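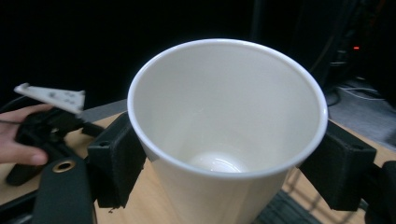 Got it! A white cup, held between the two black fingers.

Hi and welcome to the Wudthorpe robotics club gallery page! I promised everybody I'd get our spring pictures up, and it's April 2024 already, so I'm picking my favorites and posting them before I start fiddling with the page colors again.

If you haven't been following along, our project this year is called Vevgate (I voted for something sillier and lost). The goal is to teach a robot arm to clear a table. We don't write out every move for it. One of us does the job by hand with a pair of grippers, over and over, and the arm is supposed to learn from the recordings. So a big part of being in this club right now is picking up a cup. And then picking up the cup again.

I love the cup, by the way. It's the hardest easy thing we've tried. There's no handle to go for, the sides slope in toward the bottom, and if you grab too low the fingers want to slide. Just under the rim is where I've had the best luck — you get a nice even squeeze from both sides and you can see straight down into it while you work. My first month I went way too hard on everything. You learn to ease up.

We started in December with one gripper, and I thought I was pretty good at it. Then we went to two and I was a beginner all over again! Your left hand wants to copy your right hand. You also have to keep the little white plates with the dots pointing somewhere sensible, and they're easy to forget when you're staring at a cup. I must have redone 60 takes in the first couple of weeks for that alone.

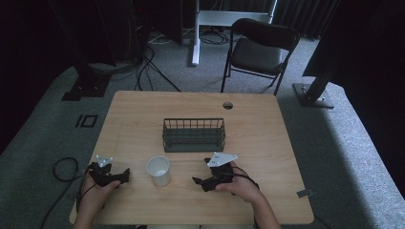 Both grippers coming in on the cup, with the mesh basket waiting behind it.

The basket is part of our table-clearing routine: the cup goes in, you let go, you back out without dragging anything with you. Backing out is the part I mess up. I get excited that the cup is in and yank my hand away, and that's one more take for the reject folder. Cables are the other thing. I've gotten into the habit of checking where mine run before I start, and I'd tell any new member to do the same.

As of this update we have 143 takes recorded and 127 good enough to keep, and I'm really proud of that number. Next up is the Bateo meet, where each team gets 6 tries at the table. I'll start a new gallery page for it once we're back — check the club page for the link!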